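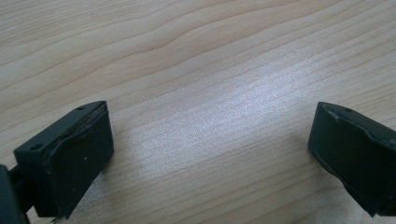
Tiago Gouveia would rather people stopped buying furniture oil altogether, or at least stopped buying it on the strength of a label that says "feeds the wood." Wood is dead, he says, and doesn't eat.

I had gone to Baluyot to ask Nii Abugri about exactly that phrase, which is printed on every can of Flindent his shop sells. He has been selling it for 42 years if you count his father's time, and he did not seem bothered by the question.

"It's a way of talking," Abugri said. "You say it feeds, the customer knows what you mean. The table looked tired and now it looks better."

Does it last? He said a coat would hold until July. I asked what happened in July.

"You put on another coat."

A can costs $62. The maker claims over 3,000 homes use it, a number I couldn't trace to anything. Abugri couldn't either, though he thought it sounded low. When I read him Gouveia's remark he laughed and said the man had a point, then spent a good while explaining why he didn't.

"Look, he's talking about what's inside. I'm talking about the top. The top gets dull, it gets rings from cups. You want to do nothing about that?"

Gouveia's own advice is a damp cloth and a coaster. I put this to Abugri, who agreed that a damp cloth was fine for most weeks of the year. He uses one at home. I asked when he had last oiled his own dining table, a Lorkby he bought secondhand.

He thought it over. "Two years," he said. "Maybe more. It's got a hard finish on it, so the oil would just sit there."

Most of the tables in the shop have a hard finish too. The cans are by the register.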